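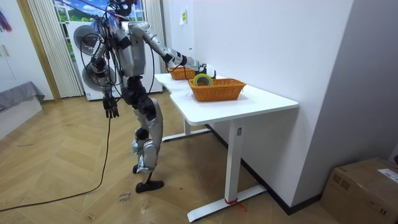 Products > Software > Manipulation > Tralto

Tralto – task planning for two-arm and humanoid robots

Tralto takes a plain instruction, works out the steps and passes grasp and reach targets to your existing motion controller. It runs on a workstation beside the robot and needs no cloud connection.

Items can be assigned to containers by spoken command, by a typed list or by a handwritten label left on the work surface. The label reader accepts print and cursive and checks each word against the object library, which ships with 2,000 household and grocery items. You can add your own from 48 photos per item.
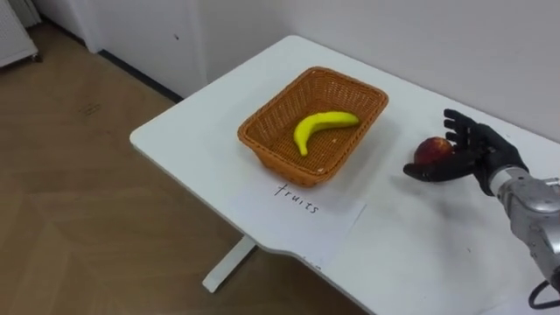
Sorting by label: apple in hand, basket marked "fruits".

The planner updates its target list 2 times per second, so a basket can be moved while a task is running. If the label can't be read, Tralto stops and asks the operator. Every plan is saved as a text log – the last 200 are kept by default.

Tralto works with the Miltinier hand driver and any controller that accepts joint or wrist pose targets. Walking and balance are left to the robot's own software. The Nevetti simulator plug-in is sold separately.

Licenses are per robot and include a year of updates. For a quote or a trial copy, write to Leopold Stöckli at Mulcahy sales.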